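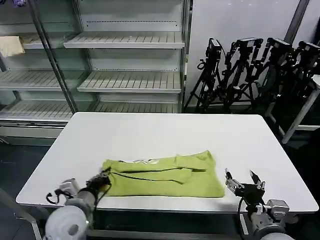

Folding cell, both arms at the table with the lime-green shirt

Tarkus cell upkeep group, Stunitz workshop
Minutes of the meeting held on 31 July 2019

Welcome and last minutes
The chair thanked everyone for squeezing in before the holidays, and was especially glad to see our friends from Turneo, who had come over by the early train. The March minutes were agreed, with one small correction: the spare joint cover was ordered through the Jasińska office and not by us (sorry, and thank you again to them for paying the carriage).

Cables
We spent a good long while on this, as we always seem to. The cable on the left arm still hangs in a loop by the front of the table, and the feeling was that it wants a softer clip higher up the arm. Turneo kindly offered to send 6 clips for us to try. Until they arrive, whoever starts the cell is asked to move each arm slowly through its full reach and watch the cable as it goes.

Grippers

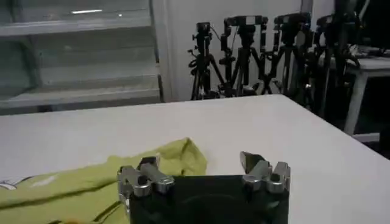

The finger service is now due, the counter having passed 148 hours since the last one, and it was agreed to do both grippers together and save stopping the cell twice. The joints are to be wiped down and every bolt checked with the small torque key, which has gone back in its proper drawer. It is best done with the silver fingers spread wide apart, the shirt left lying to one side, as the little bolt holes are far easier to get at that way. Please don't force a stiff finger by hand! Report it in the logbook and leave the arm switched off.

Table height
The table was lowered by 3 mm in the spring and folding has been happier ever since, so it stays as it is. The feet will be marked with paint pen to show if anything creeps.

Actions
Turneo: clips, with fitting notes.
Stunitz: finger service, paint marks, new page in the logbook.
Jasińska office: price for a second set of fingers.

Any other business
The key to the stores cupboard is still missing. Tea was very welcome.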